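We use cookies to keep this site running and to count visits. By continuing to browse you accept this. Accept | Settings

Share 30 | Comments 2

Laxdal Opens Table Linen Hire to Private Customers

Basov service extended to households and small clubs from May

BASOV – Laxdal, the linen hire and laundry company, will begin renting tablecloths, napkins and table clips directly to private customers in May. Until now the company has supplied only hotels, restaurants and event halls. The new service is called Clidusard and will run from the existing laundry building in Hirar, with a collection counter in Basov.
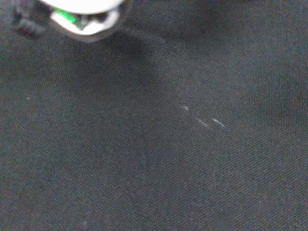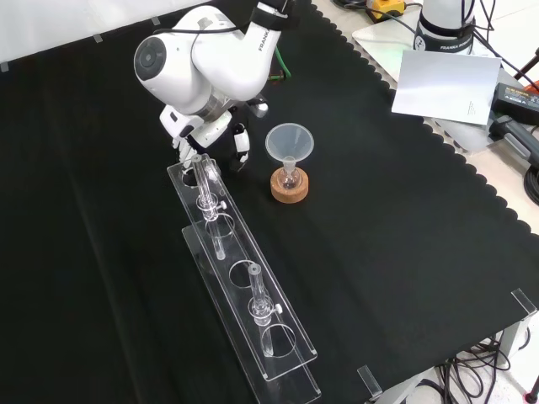 Dark cloth, seen close up in the first picture and clipped to a table in the second.

What customers can hire

Clidusard opens with 341 tablecloths in stock. They come in white, ivory, dark green, charcoal and black, in sizes for round tables, square tables and standard folding tables. Napkins are available in the same colors and are rented in bundles of 30. Customers can mix colors within an order, but a bundle of napkins is always one color.

Cloths are offered with either a straight hem or a shaped edge. The shaped edge is made in a smaller range of sizes, and customers who need it for a very long table should ask the counter before ordering. Two cloths can be overlapped to cover a long table, and staff can work out the overlap from the table measurements.

Clips are included with every cloth at no extra charge. They fit most tabletops, though tables with a deep frame or a rounded lip may need the larger size. Customers ordering for outdoor use should say so on the form and the larger clips will be packed as standard. Replacement clips can be picked up at the Basov counter while an order is out.

"We have been turning people away for years," said Skarphéðinn Oddsson, manager of the Hirar laundry. "Somebody calls and wants four black cloths for a birthday or a funeral lunch, and we had to tell them our smallest contract was for a restaurant. The cloths were sitting on the shelf. It made sense to set up a way to send them out."

How ordering works

Orders can be placed by phone, by email or in person at the counter. The standard hire period is two nights, which allows a cloth to be collected the day before an event and returned the day after. Longer periods can be booked and are charged by the night.

Customers are asked to give the length, width and height of each table. The height matters if the cloth is meant to reach the floor. For a half drop, which is the usual choice for a seated meal, length and width are enough. A printed size chart is available at the counter.

Orders are packed flat in a reusable bag with a packing slip. Cloths are pressed before they go out, but fold lines can appear in transport, especially in the heavier fabrics. Laxdal advises opening the bag the evening before the event and laying the cloths out overnight if space allows. A steam iron on a medium setting may be used on the cotton blends. The heavier woven cloths should be ironed only on the reverse side, with a damp towel between the iron and the fabric.

Delivery is available within 60 kilometers of Hirar for a flat fee. Deliveries are made in the morning. Customers outside that distance can collect from either Hirar or Basov.

Returns and cleaning

Cloths should be returned unwashed. Crumbs and loose food should be shaken off and the cloths placed back in the bag they came in. Wet cloths should be hung until dry before packing, as mildew marks cannot always be removed. Ordinary food and drink stains are covered by the hire price.

Candle wax, burns, cuts and ink are not covered. Wax can often be cleaned out in the laundry, and in that case only a cleaning charge applies. A cloth that cannot be put back into use is charged at its replacement price, which is printed on the packing slip. Customers are asked not to scrape wax off themselves or to treat stains with bleach. Bleach leaves a permanent pale patch on the dark colors and weakens the thread on all of them.

Clips should be returned with the cloths. They should be taken off before the cloth is pulled from the table, since a clip left in place can tear the hem.

"The most common damage we see from the hotel side is from clips and from people dragging a cloth off in one pull," Oddsson said. "Take the clips off, fold the cloth toward the middle, and the crumbs stay inside. Then you can shake it out over the grass."

Effect on existing customers

Contract customers will see no change to their deliveries. The Clidusard stock is kept on separate shelving and has its own labels, so private orders will not draw on cloths reserved for hotels and restaurants. The Hirar laundry will add an evening shift on Thursday to handle the extra washing and pressing before the weekend.

Clubs, schools and congregations that hire several times a year can open an account and pay once a month. Account customers may reserve dates ahead of the season. The form is short and can be filled out at the counter.

Laxdal plans to review the color range after the first summer. Burgundy and pale blue have been requested most often by callers and are the likeliest additions. Chair covers are not planned.

About Laxdal

Laxdal rents and launders table linen, bed linen and kitchen textiles for businesses in and near Basov. The company operates one laundry, in Hirar, where all washing, pressing and mending is done. Worn tablecloths are cut down into napkins or kitchen cloths where the fabric allows.

Media contact: Skarphéðinn Oddsson, Laxdal, Hirar laundry. Fabric samples can be viewed at the Basov counter during opening hours.

© Laxdal. All rights reserved. | Contact | Privacy | Back to top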